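# The Sock Problem

*Teaching a machine to put away the washing takes a great deal of software, most of it devoted to working out what time it is*

Annelies Holzer has a graph she likes to show visitors, and I have now been shown it twice. It has two wiggly lines, one blue and one orange. The blue one is where a gripper was. The orange one is what a camera saw. They are meant to rise and fall together, and on the screen in her office in Amville they don't, quite. The orange line trails the blue by a sliver you could cover with a pencil tip.

"That's 27 milliseconds," she says. "That's a whole winter."

Holzer runs the software side of Sokstead, a small company trying to write a control system for robots that handle clothes. Her background is in rail signalling, a field where lateness is taken seriously and apologized for over a loudspeaker. She was hired four years ago to build what everyone assumed would be the clever part, the model that looks at a heap of laundry and decides what a hand should do about it. She has spent most of the time since on clocks.

A policy of the kind Sokstead trains is fed pictures paired with motions. Given this view, the hand moved so. If every picture is a touch stale, the model learns, with great diligence, to reach for where the cloth used to be. With a mug you'd hardly notice. Mugs are patient. A sleeve on its way down to a mattress has moved on by the time you get there, and the gripper closes on air with an expression of total confidence, or what would be one if it had a face.

The early version did this for weeks. Holzer's team retrained it, gave it more data, gave it different data, and had a long argument about learning rates that two of the participants still won't discuss at lunch. Then somebody plotted the two lines. The fix was 8 lines of code. The graph was printed and stuck to the kitchen fridge, where it remains, under a magnet shaped like a moose.

## Rags of uncertain topology

There is a reason so many robot demonstrations involve blocks. A block has six numbers that matter: three for where it is and three for which way it's turned. Write those down and you have said everything there is to say about the block's situation in life. Planning software loves a block.

A T-shirt has no such list. It can be inside out, bunched, twisted through its own neck hole or lying on top of itself in a way that hides most of what you'd need to know. The classical approach is to build a mesh of the garment, guess its configuration and simulate what happens when you pull a corner. Sokstead tried that too. The simulator was called Ekström, after the street the office was then on, and it was very good. It could tell you where a tea towel would end up if you dragged it by the hem. It took long enough to do so that a person could have folded the towel, put it in the drawer and made toast.

"We were extremely proud of the drape," Holzer says. "The drape was gorgeous. You could have hung it in a gallery."

Ekström now has a second career generating practice problems for the perception code, which has to find edges and corners in a heap and say how sure it is. This last bit is where the team has put its recent effort. A corner detector that's right most of the time is of limited use if it announces a trouser pocket in the same tone of voice as a hem. The current one gives each candidate a score, and the planner above it is allowed to do nothing, to tug gently and look again, or to give up and pick something easier. Teaching it to tug and look again improved results more than anything they'd done to the detector in a year. I mentioned that this was also how I find the end of the sticky tape. It was written on the whiteboard.

## Real beds, real mess

The data comes from people's homes. Collectors use a gripper that a person holds in the hand, so the recordings show the tool doing a job in whatever light and clutter the household happens to supply. No robot goes along. The arm that will eventually benefit stays in Amville, bolted to a bench, where it has never seen a bedroom in its life.

Holzer insists on the homes. The first model was trained in a mock-up with a grey sheet, a grey wall and lighting you could perform surgery under, and it worked beautifully on grey sheets. Shown a floral duvet cover, it tried to pick up a peony.

Printed patterns remain the bane of the perception team. A bold character or flower on a bedcover has crisp edges, strong contrast and sharp corners, which is a fair summary of everything the software has been told to look for in a garment. Meanwhile a dark top, crumpled, offers almost nothing: black on black, with folds you can only infer from where the light gives out. The machine's instinct is to ignore the thing you want picked up and grab the decoration. They have a folder of these cases. It's named "wallpaper" and gets opened whenever someone suggests the detector is nearly finished.

Then there's the lens. To see both its own fingers and the rest of the room, the camera is fitted with a fisheye, which bends walls into the ceiling and leaves black corners around a round view. Most people's first thought is to flatten the picture out before the model gets it. Holzer's was too. They wrote a very tidy undistortion step, tested it, and found the model did better without. Flattening smeared the edges, and the edges were where the other hand tended to come in.

The other hand is its own saga. People don't handle clothes with one. They steady, flip, smooth and poke, often with something else entirely in the second hand, and the software has to work out whether what it can see at the side of the view is help, furniture or the next thing to happen. The present solution is to label nothing and let the model sort it out. The previous one was a module with up to 300 hand-written rules, maintained by a man who has since moved to the country to keep bees.

## A tool for throwing things away

What I'd come to see, technically, was the new tooling, and I should give it some space, as it was switched on specially.

It's called Drerkthorpe. I asked why and was told that all the sensible names had been used by other people's databases. It does three jobs. It lines up the recordings with the motion tracks, it checks that each one is physically plausible, and it throws away the ones that aren't. The third is where the drama lies.

On the day I visited it was chewing through a batch of 2,000 clips. Each appeared as a small coloured bar in a browser window, green for fine, amber for have a look, red for goodbye. Click on a red bar and it tells you what's wrong in a sentence, a feature Holzer fought for. "Tracking lost near plain wall" is a favourite. A blank wall gives the tracking software no landmarks, so it shrugs and guesses, and its guesses can be ambitious. In one clip the estimated path had the gripper leaving through the ceiling at highway speed, circling back and finishing the fold.

Cluttered rooms, pleasingly, track best. A shelf loaded with odds and ends is full of fixed points to steer by, and the more junk there is, the better the machine knows where it stands. I've passed this on at home with no effect.

Amber is the hard category. Amber clips go to a person, and the people don't always agree. Is a fold that comes out crooked a bad fold or a useful one? What about a clip in which the shirt is dropped and picked up again? For a long time drops were binned as failures. Then the robot, which had been raised exclusively on success, began dropping things and standing there. It had no idea what came next. Drops are now kept, and there's a tag for them, and the tag is "oops", lower case, in the production schema, where it will outlive us all.

I asked to see the arm do something. There was a pause of the sort you get when you ask to hear a child play the violin. It was given a dark T-shirt on a striped blanket. It hovered, tugged a hem, looked again, tugged somewhere better and brought one side across to the other. The result was what my mother would call put away for now. It took about as long as you'd expect of somebody folding their first shirt in oven mitts.

The second attempt was on a sock. The planner considered the sock. Its confidence scores came up on the monitor, all of them low, and it exercised its right to pick something easier, there being nothing else on the blanket. It waited. We waited. Holzer typed something, frowned at the two wiggly lines and leaned in toward the screen.

"Hang on," she said. "Is that orange one late?"

I left them to it. The 27 milliseconds were back, or some relation of theirs, and three people had already pulled up chairs. 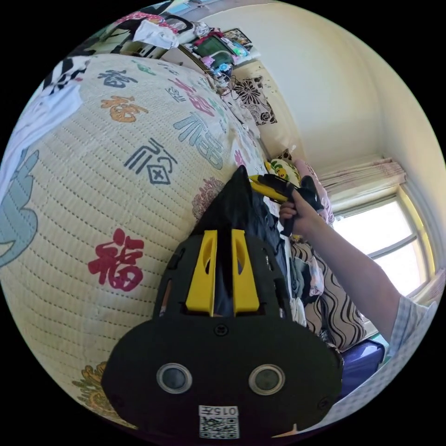 *Dark fabric in the grip of a hand-held gripper, with a quilted bedcover that belongs in the "wallpaper" folder.*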